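How I Mounted a Power Strip in My Workshop Corner (and Closed the Corner In With Cardboard)

Posted 23/09/2021 by Tania Mondal

My work corner at Rikbridge had one outlet, and it was down behind everything. Every time I wanted to charge a drill battery I was on my hands and knees with a flashlight in my teeth. I'd been putting up with it since April, and then Shahnaz Amarasinghe, who rents the unit next to mine, tripped on my cord while carrying a full mug of tea. So that was that!

If you have a free hour and a drill, you can do this too. I've done it in two units now and the second one went a lot faster.

What I used

A power strip with keyhole slots on the back (check before you buy, plenty of them don't have any)
Two pan-head screws, shorter than your wood is thick
A pencil and masking tape
Drill and a small bit
A big sheet of cardboard, heavy stuff if you can get it
A utility knife and a long straightedge

Finding the spot

Hold the strip up with your hand and plug in the fattest plug you own. Can you reach it without leaning over anything? Is there room for the plug to come out straight? I went for the wood, close to the corner, with the strip standing more or less upright so its own cord could drop straight down toward the floor. I tried it sideways first and hated it — the cord stuck out and caught my sleeve.

Getting the screws in the right place

Stick a piece of masking tape along the back of the strip, right over both slots. Poke the pencil through the tape at the round part of each slot, peel the tape off, and press it onto the wood where you want the strip to go. Now you have a template, and you can skip the tape measure. Unplug the strip from the wall before you start any of this, please.

Drill your two pilot holes through the tape. Leave the screw heads standing a little proud, then hang the strip and slide it down until it grips. If it rattles, take it off, give each screw a quarter turn, and try again. I went back and forth four or five times. Mine still leans a hair and I've decided I can live with it.

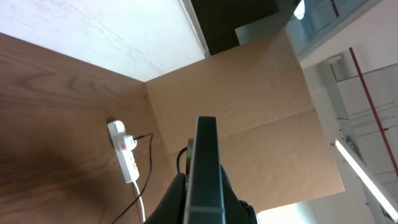 The strip up on the wood, with the cardboard standing next to it.

Sorting out the cords

Leave a bit of slack where each thin cord comes out of its plug. I used to pull mine tight so they'd look neat, and I wore out a perfectly good charger that way. Let the cord make an easy curve and then send it down. And keep the strip's own cord where you can get at it, so you can unplug the whole business when you leave for the night.

Please don't staple cords to anything. I know it's tempting. And no space heaters on a power strip, ever. Plug those straight into the wall.

Adding the cardboard

I wanted something to close off the side of the corner so it felt like a little booth, and a Dobre panel kit was way out of my budget. A flattened shipping carton cost me nothing. Pick the biggest one you can find, and don't worry if there's an old fold across it. Lay it flat overnight under something heavy and the fold will calm down, although it never goes away completely.

Cut it with a fresh blade against the straightedge, and go over the line three times with light pressure instead of once with your whole weight. My panels are 180 cm tall. For an inside corner, butt one edge up against the next face and tape the seam on the back, top to bottom. Stand back and look at it from your chair before you press the tape down for good — I had to move mine over because it was in my light.

Keep the cardboard clear of the plugs, too. You want air around them and space for your fingers.
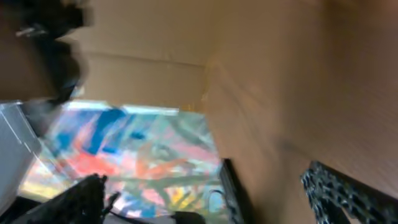 Can I paint the cardboard?
You can, as long as you paint both sides. One wet side makes the sheet curl like a potato chip. Use thin coats of regular wall paint, let the first side dry flat, then flip it and do the other.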